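"멈추는 법부터 다시 짰습니다" 양팔 제어 소프트웨어를 만드는 두 사람

브릴터의 제어팀은 네 명이다. 그중 피크리 나이르는 경로 계획을, 코랄리 코스티건은 인식과 내부 도구를 맡고 있다. 두 사람을 만난 것은 1월 오후, 팀이 양팔용 제어 스택 '와티메나'의 두 번째 판을 막 내부에 배포한 뒤였다.

첫 판의 문제는 두 팔을 따로 계획한 데 있었다. 나이르는 이렇게 설명했다. "왼팔 경로를 먼저 풀고, 그걸 움직이는 장애물로 놓고 오른팔을 풀었어요. 계산은 빠릅니다. 그런데 두 팔이 같은 물건을 잡는 순간부터는 말이 안 되는 방식이에요. 한쪽이 조금 늦으면 다른 쪽이 그만큼 당겨 버리니까요."

지금은 두 팔의 관절을 하나의 상태로 묶어서 푼다. 물건을 함께 잡고 있는 구간에서는 그리퍼 사이의 거리에 상한과 하한을 건다. 딱딱한 상자라면 거리를 고정하면 되지만 천은 그렇지 않다. 늘어지는 구간과 팽팽해지는 구간이 따로 있고, 그 경계가 물건마다 다르다.

"처음에는 천을 모델링하려고 했습니다." 나이르의 말이다. "두 달쯤 하다가 접었어요. 시뮬레이션에서 맞춘 값이 다른 주머니로 바꾸면 전혀 안 맞았거든요. 그래서 모터 전류를 보고 당겨지는 정도를 추정하는 쪽으로 갔습니다. 정밀하지는 않아도 제어 루프 안에서 쓸 수 있어요."

계획기는 대략 40밀리초마다 경로를 새로 낸다. 그보다 늦으면 이전 경로를 끝까지 따라가지 않고 속도를 줄이면서 멈춘다. 이 감속 처리를 넣는 데 시간이 가장 많이 들었다고 한다. 한 팔만 멈추면 잡고 있는 물건이 당겨지기 때문에 두 팔의 감속 곡선을 맞춰야 했다.

인식 쪽의 고민은 다르다. 코스티건은 천의 윤곽 전체를 찾는 일을 포기했다고 말했다. "우리한테 필요한 건 잡을 수 있는 가장자리예요. 전체 모양은 팔이 움직이면 어차피 바뀝니다. 입구 테두리 후보를 몇 개 뽑고, 점수를 매겨서 계획기에 넘깁니다. 도달할 수 없는 후보는 계획기가 버리고요."

그는 로그 재생 도구 '태드게이트'를 직접 보여 주었다. 관절값, 전류, 카메라 영상, 계획기의 판단을 같은 시간축에 올려놓는 프로그램이다. 예전에는 실패가 나면 파일 네 개를 따로 열어 시각을 손으로 맞췄다. 팀이 지난 분기에 이 도구로 원인을 찾아 닫은 버그가 36건이고, 그중 19건은 시각 동기화와 관련된 것이었다.

"계획이 틀린 줄 알고 며칠을 보냈는데 카메라 시각이 밀려 있었던 경우가 많아요. 좀 허탈하죠." 코스티건은 그 뒤로 동기화 검사를 시작 절차에 넣었고, 오차가 기준을 넘으면 아예 팔에 전원이 들어가지 않게 했다.

작업대에서는 두 그리퍼가 연두색 천 주머니의 입구를 양쪽에서 잡아 벌리고 있었다.

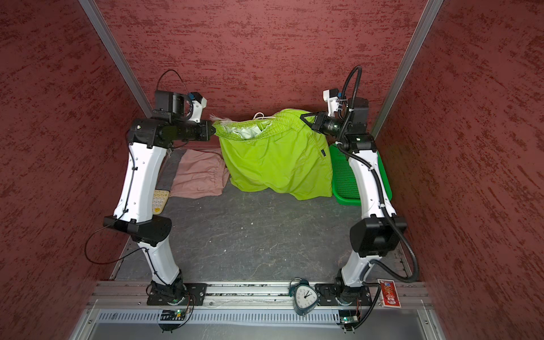
카르티니 하라합은 거리 제한만으로는 부족하다는 의견을 보내왔다. 그리퍼의 각도가 조금만 틀어져도 테두리가 손가락 사이에서 미끄러지는데 모터 전류에는 그 변화가 늦게 나타나므로, 각도 제약을 먼저 넣어야 한다는 것이다.

나이르도 그 지적에 대체로 동의한다. 각도 제약은 시험용 브랜치에 이미 들어가 있지만, 켜면 해를 못 찾는 경우가 늘어나 기본값은 꺼 두었다. 제약을 단계적으로 풀어 주는 방식을 시도하고 있다고 했다.

다음 판에서는 설정 파일 형식도 바뀐다. 팔마다 하나씩 두던 파일을 합치고, 이전 형식을 읽어 변환하는 스크립트를 함께 배포할 예정이다. 코스티건은 변환 스크립트의 시험 코드를 쓰는 중이고, 나이르는 감속 곡선의 매개변수 이름을 정리하고 있다.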